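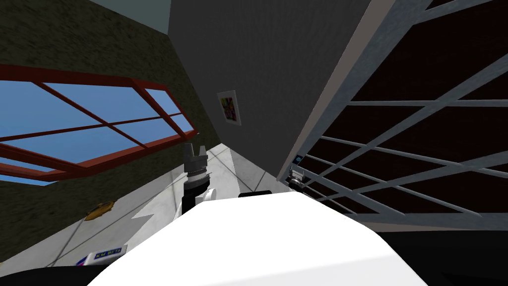

Robot's-eye view in the practice room, red window on the left, lattice door on the right. Both grippers in view.

2 min read

Okay, teleop thread. I've been learning to drive a two-armed robot in simulation, and a few of you asked what that's like. Short version: it's like putting on somebody else's coat and trying to tie your shoes.

The room is one of the ones in Trullirau, the sim we use. Tiled floor, speckled wall, a little abstract picture in pink and purple and yellow that I've grown weirdly fond of. You see what the robot sees, so when the view tips over, your whole world tips with it. I got queasy in March and had to go lie down!

My first mistake was using both hands at once. Severino Robles (he taught me, blame him for my habits) made me park the right arm and do everything with the left for 3 days. Open, reach, close, lift, put it back. So boring. So useful.

Second mistake: correcting too much. If you come in a bit crooked and wiggle and wiggle until it's perfect, the wiggling goes in the recording too, and then the policy learns to wiggle. Better to back off, come in again clean, or just toss that run and start over.

I've kept 495 demos so far. The ones I'm proudest of are slow and dull — same speed all the way, a tiny pause before the fingers close. The flashy fast ones mostly got deleted (sob).

Things on the floor are still my nemesis. Depth is hard to judge on pale tiles, and I stop way too high. What helps me is watching the gripper tips against the grid lines on the way down and ignoring everything else.

Somebody asked about controllers. I use the Watari hand grips. The trigger is a bit stiff but I like that, it keeps me from snapping the jaws shut. I tried the Fokeseo pedal thing for 2 sessions and my foot kept forgetting which arm it was in charge of.

Next up is passing an object from the left gripper to the right one. I've had 6 tries and every single one ended in a drop. If you've got a trick for the moment when both hands are holding on, please tell me — I'm all ears!

Contact · © 2022 · Back to top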